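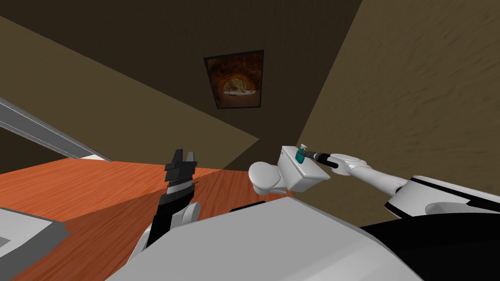 One reader of last month's issue wrote in to ask why the Hodbridge bread oven is only lit twice a month when the village paid for it to be lit every week. It's a fair point, and the answer is wood.

The oven gets through 22 logs before it will so much as brown a bun. We used to buy ours from Gashaw, the yard behind the garage, which charged a sensible price and delivered on time, and so of course it closed in January. The next nearest is Orkine, where a load costs £318 and arrives whenever the lorry feels up to it.

A few of you have suggested gas. The parish talked about gas for most of an evening, and those who were there will remember it as a very long evening. Converting the oven would use up the £560 left in the repair fund and then go looking for more. It would also mean taking down the chimney that half the village objected to when it went up and the same half now wants listed.

So wood it is, twice a month, until further notice. Dough should be at the hatch by 9 am, in a tin with your name on it. Last time three tins had no name and one had two, and the discussion over that loaf is still going on.

Pizzas go in first, while the floor is fiercest, then bread, then anything in a casserole dish. Please don't bring meringues again.

If you have seasoned ash or oak to spare, the Wukard barn is open most afternoons. Old fence panels are not seasoned oak, however long they have been leaning on your shed.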